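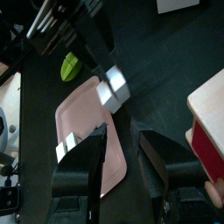
4. Preparar y programar los mensajes de felicitación

Antes de empezar conviene tener a mano la lista de contactos institucionales, porque Trerker no deja guardar una campaña a medias si falta el grupo de destinatarios. Si todavía no la ha importado, vuelva un momento al apartado 3, que aquí le esperamos.

4.1. Abra Trerker y entre en Protocolo > Efemérides. La primera vez tarda un poco en cargar el calendario, tenga paciencia.

4.2. Pulse Nueva efeméride y elija el tipo: cumpleaños, toma de posesión, fiesta nacional o aniversario de hermanamiento.

4.3. Escriba el nombre y el tratamiento del destinatario. El tratamiento (Excelentísima Señora, Ilustrísimo Señor, etcétera) va en su propia casilla; si lo escribe delante del nombre, saldrá repetido en el saludo.

4.4. Redacte el texto. El límite es de 154 caracteres para la versión de redes, con espacios y menciones incluidos. La carta formal no tiene límite, aunque a partir de 40 líneas pasa a una segunda hoja y el membrete no se repite.

Nota: las plantillas de la carpeta Sepúlveda están pensadas para ayuntamientos y son más cercanas de tono. Para embajadas y ministerios use mejor las de Zundwood, que ya traen la despedida de cortesía completa.
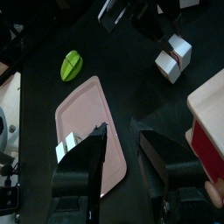

4.5. Asigne 2 revisores. El mensaje no sale hasta que los dos lo hayan aprobado, y si uno de ellos cambia una sola coma, el otro recibe el aviso para volver a leerlo.

4.6. Fije la fecha y la hora de envío. Fíjese bien en el huso horario: por defecto aparece el de su oficina, y a más de un gabinete le ha llegado la felicitación la víspera.

4.7. Pulse Programar. La efeméride pasará a color verde en el calendario.

Precaución: en periodo electoral, active la casilla Bloqueo de publicaciones antes de programar nada. Los mensajes ya aprobados quedan retenidos, no se borran, y podrá liberarlos uno a uno cuando termine el periodo.

4.8. Si trabaja con el módulo de archivo Bulidach, marque también Guardar copia. Las copias se conservan 6 años y se pueden consultar desde Protocolo > Registro.

Para anular un envío programado, vea el apartado 5.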